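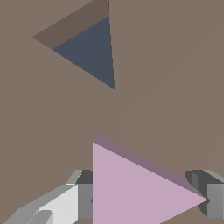
By Idham Vũ | Technology

Estent wants small factories to believe that anyone can teach a robot arm a job in an afternoon. The firm has put out a set of stills to go with the claim, and they show the arm working on a shape-sorting board inside a computer simulation.

The method is simple enough to explain. A person steers the virtual arm by remote control, picks up a piece and takes it to where it should go. Each run is recorded, and the software then tries to copy what the person did. Estent says 16 runs are enough for one shape, and that a newcomer needs about 90 minutes to get the hang of the controls.

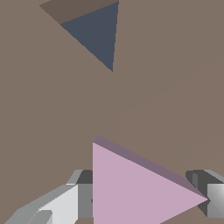
The pink triangle between the gripper's fingers in Estent's simulator. Image: Estent

What the firm has not said is how often the copied version gets it right. Asked for a success rate, it sent a link to its sales page. Asked how many people had done the steering, it gave an answer: two, both on its own staff. That is a thin base for a promise about "anyone".

There is also the matter of the simulator. Its pieces are perfectly clean and evenly coloured, and its table never wobbles. Real parts turn up greasy or bent, and a grip that holds on screen may well slip on a workbench. Estent says it allows for this but would not say how.
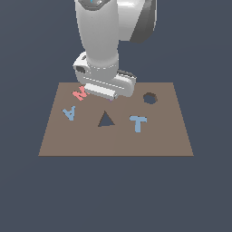
The arm low over the board, with letters and cut-out holes around it. Image: Estent

None of this makes the idea a bad one. Steering an arm by hand is easier to learn than writing code, and mistakes made in a simulator cost nothing to clear up. But a child's puzzle is a long way from a packing line – and it is the packing line that customers are being asked to pay for.
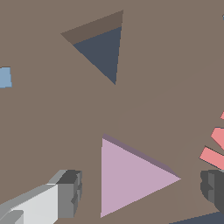
PUNTON, November – Estent says it will move the same lesson to a real arm at its workshop in the town, with 2 local firms invited to try the controls for themselves. No results have been promised. The firm said visitors would be able to watch, though filming would be "by arrangement".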